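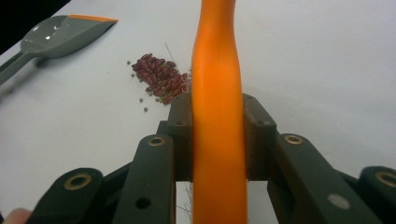 An orange object, perhaps a handle, held upright.

Taking care of handles: knives, brushes, screwdrivers and garden tools

When I moved to Wallisbridge I brought two suitcases, and one of them was half full of tools from my father. The metal parts were all in good condition. The handles were not. One was sticky, one was split along the grain, and the brush I liked most had a handle that turned in my hand like a key. Since that time I pay more attention to handles than to blades, and I have collected the following advice, partly from my own mistakes and partly from people who know more than I do.

Sticky rubber handles

Soft rubber grips become sticky with age. Many people throw the tool away at this point, but usually the grip can be used for several more years. First wash it with warm water and dish soap and let it dry completely. If it is still sticky, put a little rubbing alcohol on a cotton cloth and wipe in one direction. The cloth will become dirty very quickly, so turn it often. Try a small spot near the end first, as alcohol can make some colors dull.

After cleaning, I rub the grip with baby powder and leave it until the evening. Then I wipe it off. Do not use cooking oil to make the grip look new. I did this with a screwdriver once, and after one month it was worse than before and it smelled like an old frying pan.

Glossy plastic handles

These are the easiest. Soap, a soft brush, water. For the lines where two pieces of plastic meet, an old toothbrush is too wide and I use a wooden toothpick. Paint spots will often come off with the fingernail if you first lay a wet cloth on them for ten minutes. Please do not use acetone. It melts many kinds of plastic, and the mark stays forever.

Small scratches can be made less visible with toothpaste (the simple white kind, no gel) and a cotton cloth. It takes patience.

Wooden handles

A dry wooden handle looks gray and feels rough. My neighbor Mi-kyung Nam repairs chairs, and she taught me the order of work:

1. Wash the wood quickly with a damp cloth. Never leave it in the sink.
2. Let it dry for one night.
3. Sand along the grain with medium paper, then with fine paper.
4. Wipe away the dust.
5. Put on a thin coat of linseed oil, wait 20 minutes, and wipe off everything that did not go in.
6. Do it again the next day.

For kitchen tools I use food-safe mineral oil in place of linseed. It never becomes hard, so it must be repeated, in my kitchen every two months, but it has no smell and no taste.

A warning about the oily cloths. Linseed oil makes heat when it dries, and a cloth in a ball can start to burn by itself. I hang my cloths flat outside, one by one, until they are stiff. Mi-kyung puts hers in a metal can with water and a lid. Both ways are good. The trash bin under the sink is not good.

When the handle is loose

There are three common reasons, and the repair is different for each.

A shrunken wooden handle on a hammer: some people put the hammer in a bucket of water overnight. It works for a day or two, and then the wood becomes smaller again and is looser than before. It is better to knock in a new wedge. Check it before every use, and if the head still moves, replace the handle.

A file or a chisel that falls out of its handle: clean the hole, fill it halfway with two-part epoxy, push the metal in and let it stand with the handle down. Wipe off what comes out right away. Eun-seong Hwang, who had the workbench next to mine at the evening class, also scratches the metal a little with a nail before gluing, so that the glue has something to hold.

A pot lid knob that turns: it is usually only the screw on the inside. Tighten it by hand, then one quarter turn with the screwdriver. More than this and you may break the knob. I have a Girnine pot that needs it every Friday, and I have accepted this.

Handles and the dishwasher

I know it is convenient. But hot water and strong detergent are the reason why most knife handles open at the rivets. Food goes in the gap and you cannot clean it anymore. A knife takes less than one minute to wash by hand. My daughter Bit-na did not believe me and put all of the Drunano knives in the machine through one whole winter. Now she has knives with white, chalky handles, and I have the satisfaction of a mother.

Silicone spatulas can go in the machine, but pull the head off first if it comes off. Water stays inside.

Making a handle thicker

In July I hurt my thumb and could not hold thin things. The therapist advised me to make the handles thicker, and it helped so much that I kept some of them this way. You can use foam pipe insulation from the hardware store. Cut a piece as long as the handle, close it around, and fix it with tape at both ends. For peelers and small brushes, a strip of bicycle inner tube wrapped tightly is better because it can be washed. Begin at the bottom, cover half of the previous turn each time, and tuck the end under the last turn with a drop of super glue.

Tennis racket tape is also nice but it drinks water, so keep it for dry places.

Storing

Rubber and plastic do not like sun. I had a row of tools hanging by the south window, and the side facing the glass lost its color in one summer. Now they are on the other wall. Also keep soft grips from touching each other in a drawer, especially if one is already old, for the stickiness goes from one to the next. A sheet of baking paper between them is enough.

Long garden tools should hang with the head up or down, as you like, but not stand on a concrete floor. The wet comes up from the concrete and the end of the handle rots slowly. I put two nails for each tool, and I wrote the name on the wall in pencil, so that my husband also finds the place.

Next time I will write about sharpening kitchen scissors.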